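Section 4. Care of the Stoltska Microfiber Cloth Set

4.1 Before first use

New cloths carry loose fiber and surplus dye from manufacture. Wash the full set once before it touches glass, lacquer or a screen.

1. Remove the paper band and the sewn-in size tag. Cut the tag thread close to the hem. Do not pull it.
2. Wash at warm setting with a plain liquid detergent, half the normal dose.
3. Rinse twice.
4. Dry flat or on a line.

NOTE: Gray cloths release more color than white ones in the first wash. Wash the two colors separately until the rinse water runs clear.

4.2 Laying out and folding

Fold the cloth the same way each time so that used faces can be tracked. A cloth folded in half twice gives eight working faces.

1. Clear a flat, clean surface. Grit picked up here will scratch later.
2. Lay the cloth out and smooth it from one corner toward the opposite corner.
3. Check the hem on all sides for hard stitching. Set aside any cloth with a broken hem.
4. Fold in half, then in half again. Keep the care label on an inside face.
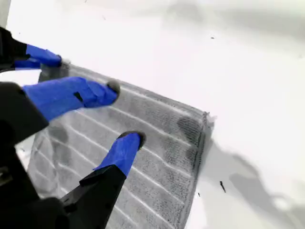

Fig. 4-1. Gray cloth on a flat surface.

Do not iron a creased cloth. Creases have no effect on cleaning and fall out in the next wash. Heat from an iron fuses the split fiber ends, and the cloth will then push liquid across a surface without taking it up.

4.3 Routine washing

Wash cloths after each day of use. Keep cloths used with wax, oil or polish in their own bag and wash them as a separate load.

1. Shake out dry dust outdoors.
2. Soak heavily soiled cloths in warm water for 39 minutes. The Imis soak tub has a fill line for a full set.
3. Load the machine loosely. Do not add cotton towels, fleece or anything that sheds lint.
4. Select a warm cycle, 104 °F or below.
5. Add liquid detergent. Makori Clear and other detergents without softener are suitable.
6. Spin at 1,000 rpm or less.

CAUTION: Do not use fabric softener, dryer sheets or chlorine bleach. Softener coats the fiber and cannot always be washed out. Bleach weakens it.

4.4 Drying

Line drying is preferred. If a tumble dryer is used, select low heat or air only and clean the lint screen first. Remove cloths promptly at the end of the cycle.

CAUTION: Cloths used with linseed oil or other drying oils can heat up and catch fire, even after washing. Do not put them in a dryer. Follow the oil maker's instructions for safe disposal.

4.5 Storage and replacement

Store dry cloths in a closed drawer or in the Vedton lidded bin, part 269. Damp cloths must not be stacked.

Replace a cloth when any of the following applies:

- it leaves streaks on clean glass after two washes
- the pile feels stiff or waxy
- the hem has opened
- metal chips, sand or other hard particles are caught in the pile

Replacement cloths are sold singly under part 199. Retired cloths may be kept for floors and drains. Mark one corner so they do not return to the set.

We use cookies to improve your visit. Accept all | Manage settings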